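# Sorting skin care bottles on a white table

I don't trust the drawer organizers sold by Kumer, and the 14-step shelf plan in the Jirnlow guide is mostly shopping. A clear table does the job.

1. Put everything out where you can reach it. Stand tubes upright, pumps next to them.
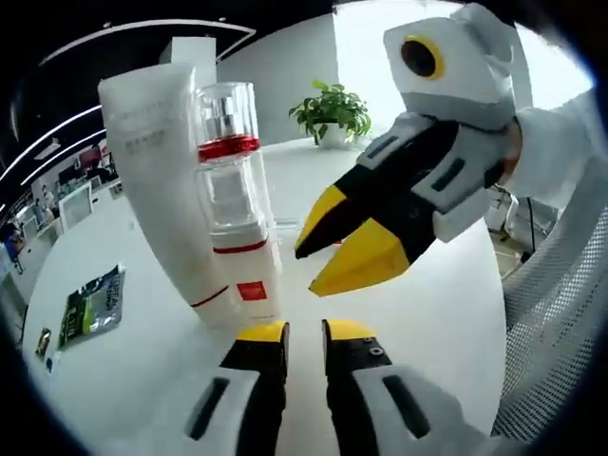

One reader wrote in that she needs a bin for each brand. Maybe she does. I'd sort by how often you use it.

2. Read the label before you decide. Look for a date, and check that the cap still clicks shut.

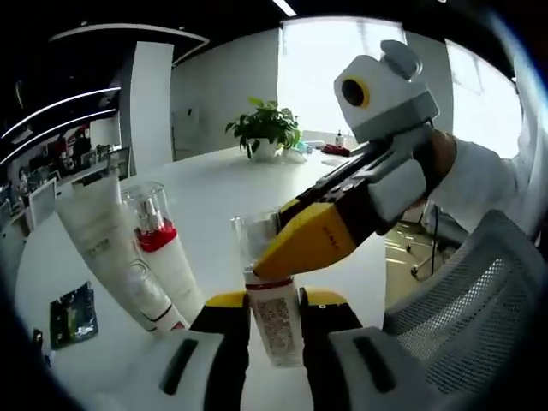 Anything past its date goes, whatever it cost. Small packets too. They pile up, and I've never seen one get finished.

3. Group the keepers close together, tall ones at the back.

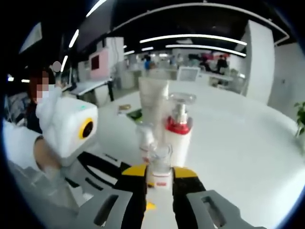 But doesn't a tube last longer on its cap? It may drain better, fine. I doubt it lasts longer.

4. Leave a gap in front for the things you use daily, up to 3 of them. Wipe the table and the bottle bases, then carry the group to the shelf in the same order. Redo it in October.

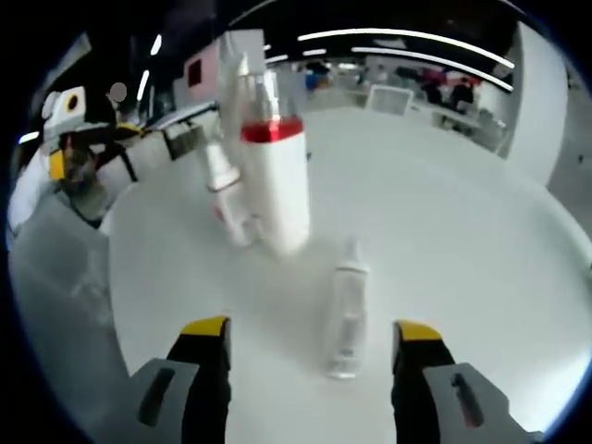
Skip the Belhaj label stickers. They peel.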